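The Quiet War Over Your Bathroom Shelf

Features / Grooming

There was a time when a man could own a razor, a comb and a bar of soap and consider the matter closed. I was that man until December, when I agreed to spend two weeks using every product sent to me by people who want me to smell like a forest.

The first parcel came from Plisine, a young skincare label that believes my face has been dehydrated since college. Inside were a cleanser, a toner, a second toner for evenings and a card telling me to "listen to my skin." I listened. It had very little to say before coffee.

Isaksson, whose beard oils now turn up in every barbershop with exposed brick, went further and sent a quiz. I answered 20 questions on my habits, including how I feel about cedar, and was matched with a balm called Driklow. It smells like a library that has been hugged by a goat. My wife asked me to wear it on the porch.

Taha Lamrani has been cutting hair for 10 years and has watched the shelf behind his chair fill up. "Guys used to come in and say 'shorter,'" he told me, working on a customer who had brought three reference photos, all of the same soccer player. "Now they ask what I think of niacinamide. I had to go home and look it up."

He sells plenty of the stuff, and he isn't sorry. What bothers him is the waste. Customers buy the full set, use the nicest-smelling bottle until it runs out, then come back in spring with the same dry scalp and a guilty look.

Heriberto Tello sees it from the other end. He spent years writing label copy for Dallitz, the shaving brand, and estimates he has used the word "invigorating" more than any man alive. The trick, he says, was to describe a feeling and let the buyer supply the results. He now shaves with a $2 bar of soap and looks terrific, which I found annoying.
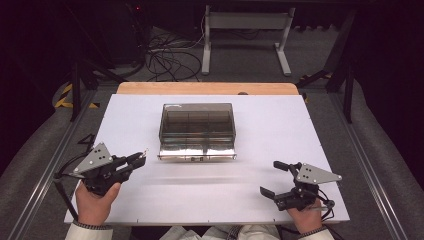

I asked him what a sensible person should keep. He named a gentle cleanser, a moisturizer and sunscreen, then thought for a moment and added a decent nail clipper – the one thing none of the brands had sent me.

My two weeks ended with softer cheeks, a slightly glossy beard and a $200 refill order sitting in my online cart. I took out the toner. Then I took out the evening toner. The cedar stayed in overnight, and by breakfast I had talked myself down to the moisturizer and a travel-size Driklow, for the porch.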